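Jalik puts Nerico gripper kit on sale, with limits stated up front

MORRIS, January 24, 2022 – Jalik today opened orders for Nerico, a two-finger gripper kit for packaged drinks and other awkward groceries. 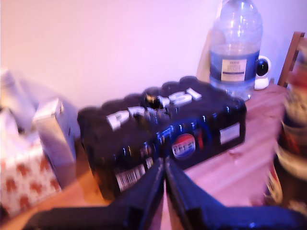
One early customer, Istico, wrote back that glossy shrink-wrap had fooled every gripper it had paid for, and asked why this one should be believed.

Jalik isn't asking for belief. In November the kit made 600 test picks on wrapped multipacks and finished 377. That is too few for a warehouse shift, and the company won't sell it for one. Bottles shift inside the wrap, and shine still confuses the vision software.

The kit costs $340, or $370 with spare fingers. The arm is not included. Buyers who have heard big promises before – most of them have – can return it within 30 days for a full refund.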